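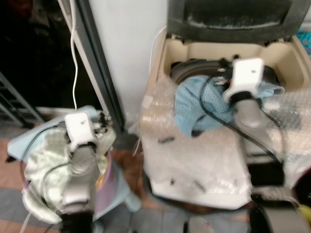 水色の容器(左)とベージュの容器(右)。布の整理の途中。

9月 作業ノート 布と容器の整理
記入:Kiri Paewai

午後2時ごろから、布の容器の中身を見直しました。前から気になっていたことですが、容器の中に布と布ではない物が混ざっています。探すときに時間がかかります。今日は全部を終わらせるつもりはなく、分け方を決めるところまでにしました。

まず水色の容器から書きます。これは縁が広いプラスチックの容器です。縁が広いので両手で持ちやすいのですが、その代わりに、布を縁にかけて置く習慣がついてしまいました。薄いミントグリーンの布も、くしゃくしゃのまま手前の縁にかかっていて、端のほうは床のほうへ垂れています。こういう置き方は、取るときは楽です。しかし、容器を持ち上げるときに布の端を踏みます。私は先月、自分で踏みました。転びはしませんでしたが、布がずるずると引かれて、中身が一緒に出ました。

そこで、水色の容器について、次のように決めたいと思います。布は縁より内側に入れます。入らないときは、押し込まないで、別の容器を使います。縁にかけてよいのは作業中だけです。

同じ容器の中に、紫とピンクの物も入っています。これは持ち主を聞いてから動かすことにしました。黄色も少し入っている色合いで、ミントグリーンの布と一緒にあると目立ちます。Nuvbyの棚から来た物ではないかと私は思いましたが、Nuvbyの札はついていませんでした。札がない物は「未確認」の袋に入れる、という約束が前にありました。その袋が今どこにあるか、わかる人はこのページの余白に書いてください。

次にベージュの容器です。こちらは壁が高くなっていて、中に成形された仕切りがあります。仕切りがあるので、小さい物を分けて入れるのに向いています。ところが今は、水色の布が真ん中に広がってかぶさっているので、仕切りが役に立っていません。布は表面にでこぼこした織り模様のようなものがある種類で、厚みがあると思ったのですが、畳んでみると考えていたより小さくなりました。四つに畳み、もう一度半分にしました。

布の下には、黒っぽくて丸い、車輪のような物があります。縁が灰色です。最初に見たとき、私は台車の部品だと思いました。台車の箱のところへ行って比べましたが、台車の車輪とは大きさが合いませんでした。Cartwrightの古い棚の部品かもしれない、という意見もありました。今日は決められなかったので、名前をつけないで「丸い物」と書いておきます。ノートに間違った名前を書くと、次の人がその名前で探してしまいます。前に「留め具」と書かれていた物が、実は引き出しのつまみだったことがありました。

畳み方について(自分のための覚え書き)

私が子供のころに家で習った畳み方は、三つ折りが基本でした。こちらの工房では四つ折りが多いです。どちらがよいという話ではありませんが、混ざっていると重ねたときに高さが揃いません。今日は工房のやり方に合わせて、四つ折りにしました。

手順を書いておきます。
布を台の上に広げます。しわは手のひらで外側へのばします。アイロンは使いません。
長いほうの辺を合わせて半分にします。角を先に合わせて、それから真ん中を押さえます。
もう一度半分にします。
折り目のあるほうを手前にして重ねます。

厚い布は、最後の折り目が浮いてきます。重い布の下に一晩置くと落ち着くと教わりましたが、私はまだ試していません。試したらここに結果を書きます。

重さについて

容器が重すぎると一人で運べないので、畳んだ布の重さを量りました。台所用のはかりを借りました。最初に量った束は500 gでした。次の束は、厚い布を一緒にしたら1090 gになりました。見た目の高さはあまり違わなかったので、少し驚きました。高さだけで「軽い」「重い」を決めないほうがよさそうです。はかりは使ったあと、皿を拭いて返しました。

棚の幅も測りました。一番下の段で、容器を横向きに置くと余りが11 cmです。縦向きに置くと余りは約21 cmになりますが、そのときは縁が棚の前に出てしまい、通路を歩く人の膝に当たります。ですから横向きにします。縁の広い容器は、並べるときに縁どうしがぶつかるので、測るときは底の幅を測らず、縁の幅を測ってください。私は初めに底を測ってしまい、やり直しました。

札について

今の札は白い紙を透明なテープで貼ったものです。プラスチックの面によって、はがれやすい所とはがれにくい所があります。仕切りのある容器は、内側に貼ると布にこすれて端からめくれます。外側の、手で持たない面に貼るのがよいと思います。字は大きく書いてください。私の漢字は小さく書くとつぶれてしまって、自分でも読めません。「織」と「職」を間違えて書いた札が一枚ありました。あれは私です。直しておきました。

札に書くことは、中身と、しまった人の名前だけにしたいです。Nisasanoの倉庫では色の記号も使っていたそうですが、記号を覚えるまでに時間がかかりますし、水色の布を水色の容器に入れないといけないのか、という質問がきっと出ます。入れなくてもよいです。容器の色と布の色は関係ありません。ただ、ミントグリーンの布と水色の布は、夕方の電気の下ではかなり似て見えます。色の名前を札に書く人は、昼のうちに見てください。

Clundcombeへ送る布のこと

Clundcombeから、拭き取りに使える布を少し分けてほしいという連絡が来ています。端がほつれているものでもよいそうです。どの布を出すかはまだ決めていません。私の考えでは、表面に凹凸のある布は水をよく吸うので手元に残し、薄い布を送りたいです。反対の人は早めに言ってください。送る前に、糸くずを取ってから袋に入れます。前回はそのまま入れてしまい、袋の底に糸くずがたくさんたまっていたと言われました。

まだ終わっていないこと

・紫とピンクの物の持ち主を聞く。
・「丸い物」がどこの部品か調べる。Cartwrightの棚の説明書が残っているか、書類の引き出しを見る。
・ベージュの容器の仕切りを何に使うか決める。私は糸巻きと安全ピンがよいと思いますが、安全ピンは蓋がないと心配だという声もありました。
・テープを買い足す。今の巻きは残りが少ないです。
・厚い布を一晩重しの下に置いて、折り目を見る。

4時半に片づけを止めました。はかりを借りたい人は、先に台所のほうへ声をかけてください。夕食の準備と重なると困るそうです。

追記。「未確認」の袋は、流しの横のフックにかかっていました。中に手袋の片方が入っています。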